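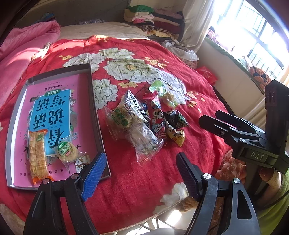 Storkach is a service that teaches robots to do small jobs around the home. A company that makes robots pays for a set of lessons, and Storkach sends the lessons back as recordings. The robot itself doesn't have to be there while the lessons are made. People do the job first.

You might wonder why a robot needs lessons at all. A washing machine doesn't. You press a button and it does the same thing every time. Tidying is different. The things you want to tidy are hardly ever in the same place twice, and they come in all sorts of shapes.

Think about putting snacks in a box. A biscuit in a thin wrapper can snap if you squeeze it. A bag of sweets slides and bends. A chocolate bar is easy to hold round the middle and awkward to hold by the end. You learnt all of this when you were very small, mostly by dropping things.

## Borrowing a robot's fingers

The people who make the lessons don't pick things up with their bare hands. They hold a gripper, a tool with two fingers that open and close. It works a bit like the tongs you use for salad, only with joints and screws in it and soft-looking pads where the fingers touch things.

There is a good reason for using one. Your hand has four fingers and a thumb, and a great many robots have nothing of the kind. If you showed a two-fingered robot how to pick up a sweet with five, it wouldn't be much help. With a gripper, the person has to solve the same puzzle the robot will have to solve.

A camera goes on the tool too, so the recording shows the job from very close to where the fingers are. 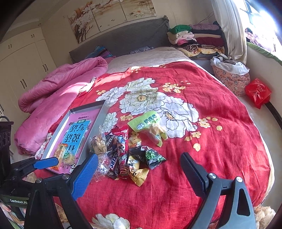

Each recording of one job is called a go. In a go, the person moves to something, closes the fingers, lifts, carries and lets go. Then they do it again with the next thing. A go that ends with a packet on the floor can still be useful, and Storkach marks it so that the robot company knows what it is looking at.

Ylva Wallin plans the lessons. She says the hardest part for new people is slowing down.

"Everyone wants to be quick," she says. "But if you whip the packet across, the camera only gets a blur. I tell them to move as if they are carrying a full cup of tea."

## What comes in a set?

There are two sizes to choose from.

- **The Seneviratne set** has 68 goes of one job, all done in the same room.
- **The Materano set** has nearly 300 goes. The things being moved are laid out differently from one go to the next.

The bigger set costs more and takes longer to make. A robot company that only wants to try out an idea would probably start with the small one.

Each set comes with a list of the things that were moved, and notes on any goes that went wrong. It doesn't come with a robot, and it doesn't come with the grippers.

## Why not use a nice plain table?

Some lessons are made on a plain table, and that is fine for a start. Homes aren't plain, though. They have patterned blankets, sunshine coming through windows, cushions, and piles of clothes. A robot looking for a shiny sweet wrapper on a flowery cover has to work out which bits are flowers and which bit is the sweet.

Wrappers are a problem of their own. A clear one can be hard to see, and a shiny one looks different when you tilt it. A bed is also softer than a table, so things can sink a little when you press on them.
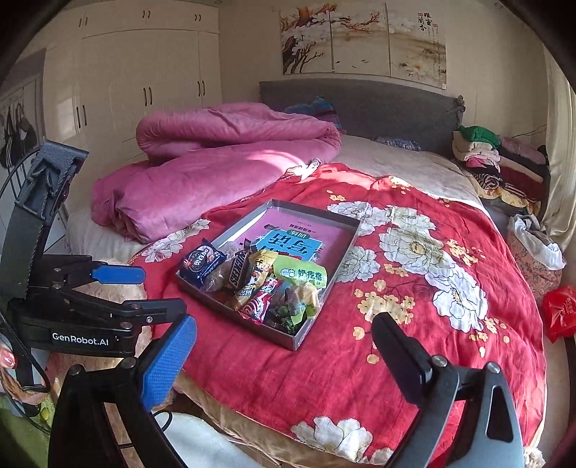

### QUESTIONS CHILDREN ASK US

**Can the robot do the job straight after the lesson?**
No. The robot company has to use the recordings to train its computer program, and then test it. That can take a long time — and the robot may still get it wrong.

**Does the person get to eat the snacks?**
Not during a lesson. Kasun Sultana, who checks the recordings, would notice a missing biscuit.

**Could I use a gripper?**
Storkach holds an open day at Flarndale in October, where visitors can try one. You need to bring a grown-up.

**Is it difficult?**
Try it at home with kitchen tongs and a few wrapped sweets. Pick them up one at a time and put them in a shallow box without tipping any out. Then try it with your other hand.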